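Bench book, October. Small fridge, what goes where
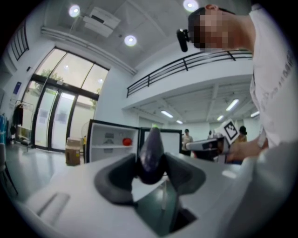

2.15 pm. Carrying on from the veg list. Fridge is the small white one, black frame on the door. Door open wide before starting, not half way, or everything has to be turned at the last second and it gets silly.

Tomato: on the shelf. Fine. Rolls if put down on its side so sit it stalk end down and let go slowly.

Aubergine: awkward. Upright it looks elegant but wants too much height, so lay it flat along the shelf, stem end to the back. Tried stem to front first, caught the door once. Skin is slippery, hold it lower than you think, round the fat part. Don't squeeze, the last one from the Rilside shop had a soft patch by lunch and went brown right through.

Weights so far (kitchen scale, tared):
aubergine, big one: didn't write it down, do again
bag of veg all together: 1,082 g incl. the bag
Need bag weight seperately.

Order that works best: aubergine first along the back, then tomato in front. Other way round you end up reaching over the tomato and nudging it. Obvious once you've done it wrong. Did it wrong most of the morning.

Timings. Up to 20 goes before lunch, then stopped, shelf needed a wipe. 18 after with the new order, 2 of those spoiled (dropped tomato, then same tomato again, now binned). Rest ok.

Temp: thermometer from the Cistico drawer says one thing, dial says another. Not chasing it today. Door has been open most of the time anyway so the reading means nothing.

Things to sort
- more tomatoes, firm ones, not the vine kind
- something grippy under the shelf, it slides a bit when pushed from the left
- cardboard box on the floor by the fridge: flatten or move, kicked it twice
- ask the Firo lot if they want their bench back before the end of the month
- labels for the list, we keep writing eggplant on one sheet and aubergine on the next and teh totals don't match. AUBERGINE from now on pls

Veg from today goes in the kitchen fridge upstairs, bottom drawer. Eat it if you want, only the tomato with the split is off limits (compost).

Tomorrow: peppers and the lemon, same shelf, same order idea, longest thing at the back. Weigh before, not after.

4.40 shelf wiped, door shut, plug left on.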